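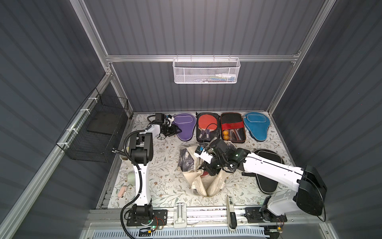
I have a complaint about planners, and I've been saving it up since June.

Every motion planning demo I sit through ends the same way. The presenter pulls up a plot of solve times, the line is nice and low, and everybody nods. Mirjana Trajkovski showed us one for the Harer planner last month and it really was a lovely plot: 39 milliseconds, give or take nothing, over 700 queries. I clapped! Then I went back to my desk and spent the afternoon trying to find out why the same planner had picked a silly elbow-high route to reach a bag, and there was no record of why. I had the start, the goal and the path, and that was it.

So my pitch is simple. I'd trade a good chunk of that speed for a planner that keeps a diary. Let it take 60 milliseconds. Let it take more than that, I don't care, the arm is going to spend a couple of seconds moving anyway. But write down what you tried, what you threw away, and which bit of the collision model made you throw it away. Our Truvgate logs have a field for this. It's called "reason" and it is blank, all the way down.

Afshin Bakhtiari disagrees with me (loudly, over lunch) and says nobody reads logs that long. Fair enough, I don't read them either, not for fun. I read them when something goes weird, and then I want all of it, the whole messy pile.
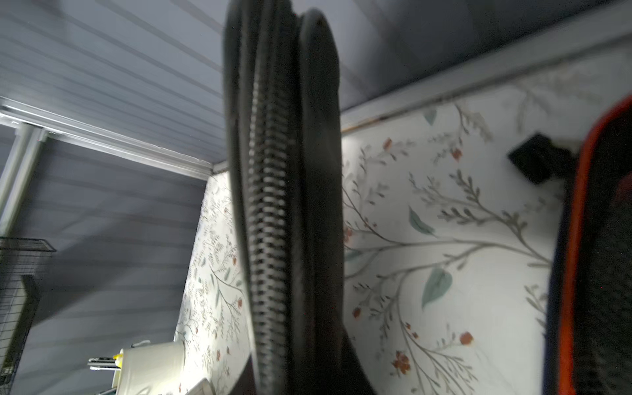

My other gripe is about wrist cameras and what we let the software assume about them. Half the perception code I've been handed quietly expects the table to be down and the world to be level, and then the wrist rolls over and you get a view like this one, with flowered wallpaper, white trim running off at a slant and the gripper standing right in the middle of it all. A person sorts that out without thinking. Our segmenter had a habit of treating the gripper's own finger as a new obstacle, and then the planner, bless it, tried to avoid its own hand. The fix was three lines to mask the gripper using the joint state. Finding those three lines took me about 3 days, and again the blank "reason" field was no help at all.

I know the answer I'll get, that the next Hivance release will learn its way past all this and I can stop fussing over masks and frames. Maybe so! I'd still like to know what it was thinking when it went the long way around. If a tool can't tell me that, I end up stepping through it by hand at six in the evening with a cold sandwich, and the nice low plot is no comfort.

Anyway, Mirjana has agreed to let me add the logging on a branch, as long as it's off by default. We're still arguing about the default.

Recent posts
Your config file is a program, sorry
Moving off the Hassanpour simulator, part 2
Why I stopped tuning gains on Fridays
Timestamps, again
A small defense of boring state machines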